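Search the notebook Search Go Advanced

Workshop Notebook, Bench Two
March, Friday
Entered by Tsegereda Adugna, with additions from Natnael Lemma

Present for all or part of the day: B. Gebretsadik, N. Lemma, T. Adugna. F. Mersha joined at 2:15 p.m. to review the scoring sheet.

1. Purpose

The Clallcombe office has asked for a written position on whether the two-arm bench can be said to perform household chores at a useful standard. This entry records the state of the kitchen group only. The laundry group is being written up by H. Ruppert and should be read separately. His results on towels do not bear on anything below.

For this notebook, a chore is counted as performed when the arms begin from the objects as a person would leave them, finish with the objects as a person would want them, and receive no help in between. A hand on the table ends the run. This is stricter than the rule used in the Itum report, in which one correction per run was permitted. The two sets of figures should not be placed in the same table.

2. Standing figures

The log for the kitchen group now holds 1,015 runs across all tasks since the present grippers were fitted. Of these, 201 involve an open vessel with liquid in it. Those are the runs at issue. Dry tasks (moving a cup, stacking, placing a utensil in a holder) have been dependable enough that B. Gebretsadik proposes dropping them from the weekly sheet, and I have no objection.

Liquid tasks are another matter. The arms will take hold of a full bowl and lift it. They do not yet do so in a manner that would be acceptable at a family table. The usual fault is a small tilt at the moment the second jaw closes, and it is worse when the bowl is filled close to the rim. N. Lemma believes the fault lies in the order of closing and wishes to try both sides together at reduced speed. I am inclined to blame the curve of the bowl, which gives the jaws very little to bear on below the rim. We have agreed to test his change first because it costs nothing.

3. Layout in use

The layout is the one Fasil drew up for the Esari comparison: one vessel with liquid, one upright container holding a utensil, nothing else between the arms. The container goes farther back than the bowl. Earlier sheets had the two in line, and reaching across the bowl for the utensil spoiled a number of runs that were otherwise sound.

Colleagues setting up from this entry should check three points. The bowl is to be filled most of the way and no further. The utensil is to lean, as it would in any kitchen, and should not be propped straight to make the grasp easier. Both grippers are to start open.
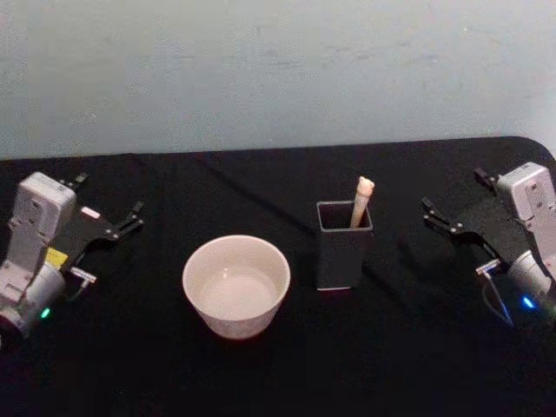

Bench Two, kitchen layout. Bowl with liquid, square container with stick-shaped object, both grippers open.

4. Remarks on the scoring sheet

F. Mersha objects to the column headed "Spill," which at present takes only yes or no. A drop on the rim and a puddle are entered alike. He suggests weighing the bowl before and after each run. The small scale is on loan to the Alemneh bench until next week. Until it comes back the column stays as it is, and anyone entering a yes should add a few words in the margin.

Berhanu asks that the time column be kept even though speed is no part of the present question. His view is that a person at home will put up with a slow machine but will not stand beside it with a cloth. I agree with the second half of this and am less certain of the first. My mother would not wait 3 minutes for a bowl to cross a table.

5. Position for the office

The following wording is offered for Clallcombe, subject to H. Ruppert's comments:

"The bench performs simple dry tasks at the table without help. It does not yet handle open vessels of liquid to a household standard. We would not at this time describe it as able to set or clear a table."

N. Lemma would prefer "lay out" to "set." Left open.

6. Next session

Run 50 lifts with the new closing order, same bowl, same fill. If the tilt remains, repeat with a straight-sided vessel before altering anything in the software. Tsegereda to find the vessel. Natnael to print clean sheets with a wider margin.

Added 5:40 p.m. (N.L.): The closing order is changed in the settings file and the old values are kept at the bottom as a comment. Please do not delete them. No runs made with the new order yet.

Contact the workshop | © Clallcombe Workshop, all rights reserved | Back to top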